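Groltden Throw in Maroon: three months on
by Kazimiera Nowicki
8 Dec 2018
Category: Home and Living Room

I bought this throw in September, when the house was still warm and buying a heavy blanket felt a little ridiculous, and I've been meaning to write it up ever since. I paid 40 dollars at Kurnholm, on sale. It came folded in a plain bag with one of those cardboard sleeves, and the sleeve went straight into the recycling before I'd read the care instructions (more on that later, sigh).

A bit of background: I already own two throws from Harkero, one gray and one oatmeal, and I like them fine. They're light and they wash well. But they slide off everything. You sit down, you get up, and the throw comes with you like a cape. I wanted something with some weight to it, and I wanted a real color for once, because my living room had drifted into fifty kinds of beige without my permission.

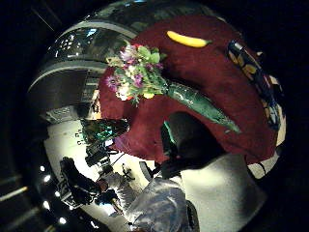

Color and Look

So the color! The website calls it "maroon, shade 3787," and I was nervous, because the last "maroon" thing I ordered showed up the color of a cherry popsicle. This one is the real deal. It's a deep, dark, wine-y red, and in the evening with one lamp on it goes nearly brown in the folds. In bright light it livens up a lot. My sister says it looks like theater curtains and I'm choosing to take that as a compliment.

What I love most is how it makes other stuff look. I put a bouquet down on it, the pink and lavender daisy kind in a shiny green wrapper, and suddenly I looked like a person who arranges things on purpose. Even a banana looks good on it! Yellow against that red just jumps out. If you like to pile things up on your furniture the way I do, a dark solid color is so much easier to live with than a busy one, and it plays nicely with patterns too. I have plenty of navy and mustard around and there's been no fighting.

It's also great under green. I have a soft green fuzzy thing that I'd more or less given up on, it looked like a golf course against the beige. Put it with the maroon and it's a whole different story. Yes, red and green, I know what month it is. I swear I'd have them together in July too, and if my husband brings up Santa's workshop one more time

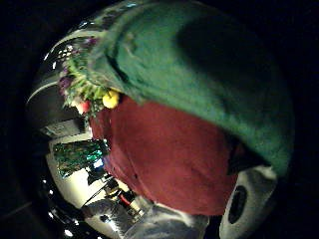 he can go sit on the porch with the oatmeal one. Anyway, the combination works, and I'd never have tried it if the throw hadn't been lying right there.

The texture is a little nubbly, closer to a sweater than to fleece. I'd call it soft but not silky soft. My daughter, who is picky about this, gives it a seven out of ten and says the Harkero ones are nicer on bare arms. I think she's right about that. With sleeves on you won't notice at all. It did relax a bit over the first couple of weeks, so don't judge it straight out of the bag.

The weight is lovely. It hangs well over anything with a curve to it, follows the shape, and stays there. No cape situation! I've seen people in the store reviews (there were 443 of them when I ordered, and I read far too many) complain that it's too heavy to use in bed. I can see that. I tried it for one night on top of a comforter and kicked it off before midnight.

It does hold a crease. If you keep it folded on a shelf, expect to see the fold lines for a day or so after you open it up. I gave up and just leave mine out all the time.

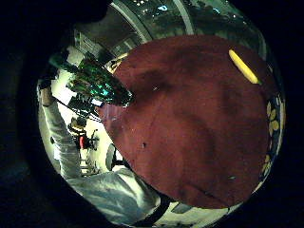
Lint, Crumbs and Washing

Okay, now the less fun part. Dark red shows every speck. A crumb, a bit of thread, whatever your dog is shedding this week, it's all going to be sitting there waving at you. My gray throw hides a whole lunch. I keep a lint roller in the drawer of the side table and give the maroon a quick going-over when company is coming, and otherwise I've decided to be relaxed about it.

It sheds, too. The first week I had little red fuzzies on my black pants, on the rug and (how?) in the butter dish. That has mostly stopped since the second wash.

About that washing. Having thrown away the sleeve, I had to look up the instructions on the Groltden site: cold water, gentle cycle, lay flat to dry, wash separately the first two times. Please listen to that last bit. I put it in with a pair of white socks and I now own a pair of pink socks. The second time the water ran a lot clearer. Laying it flat takes forever, I had it over the drying rack in the spare room for a day and a half, and the middle was still damp when the edges were done. I haven't dared use the dryer. If somebody has, leave a comment and tell me how it went.

No shrinking so far, and the stitching along the edge is holding up well apart from

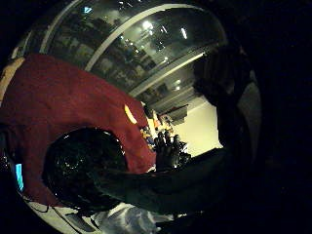 one loose thread in a corner, which I tucked back in with a crochet hook. I did have a look at the Marciniak throw in the same store before I bought this one. That's a tighter weave and it felt sturdier at the edges, but it was 121 dollars and only came in cream and charcoal. For the difference in price I can live with a crochet hook.

Would I buy it again? Yep, at the sale price for sure. At full price I'd wait a little, Kurnholm seems to mark them down pretty often. Four stars, with one taken off for the fuzzies and the socks. They've got it in a mustard now too, and I've been told by the household that we have enough blankets, so I'm waiting until after the holidays to bring it up again.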